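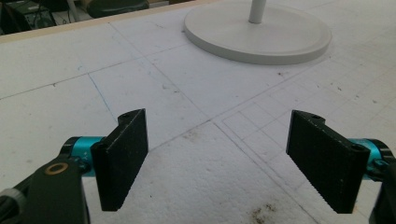
From: Vojtěch Murín
Date: 2018-08-28
Subject: Re: Kirno readers on the vending route

> We've had the Kirno card readers on 16 machines since the spring and I'm
> ready to recommend them for the full route. Sales are up, the drivers
> like not hauling coins, and Sadgate says the monthly fee drops if we
> sign for 230 units before December. Can anyone see a reason to wait?

I can see a few.

Sales are up compared to what? Those 16 machines are nearly all in the two hospital buildings, and the cafeteria next door closed for remodeling in the same stretch. I'd expect a coin-only machine to do better there too. If somebody has numbers from the Michalík warehouse site, where nothing else changed, I'd like to see those before anything gets signed.

On the fee, please read the Sadgate quote again, page two. The lower rate covers the reader and the data plan. It does not cover the per-sale charge, and there's a minimum on that charge which eats most of the margin on a bag of chips. We sell a lot of chips. It also says "eligible transactions" three times and never says which ones those are. I asked their rep and got a brochure.

Then there's the signal. The reader in the parking level lost its connection and held 558 sales in memory. They did go through later, but 40 of them were declined and we ate the loss. Sadgate calls that normal. Maybe it is - I'd still want it in writing who pays for it.

I'm not against cards. I was on the Prarent trial years ago and argued for keeping it, and then Prarent stopped supporting the hardware and we had a closet full of dead readers. So my first question now is what happens to the Kirno units if we drop Sadgate. Will they talk to another processor or not? The contract doesn't say.

Could whoever has the driver logs post the service calls for the 16 machines, including the resets done by phone? Those never make it into the monthly report.

Vojtěch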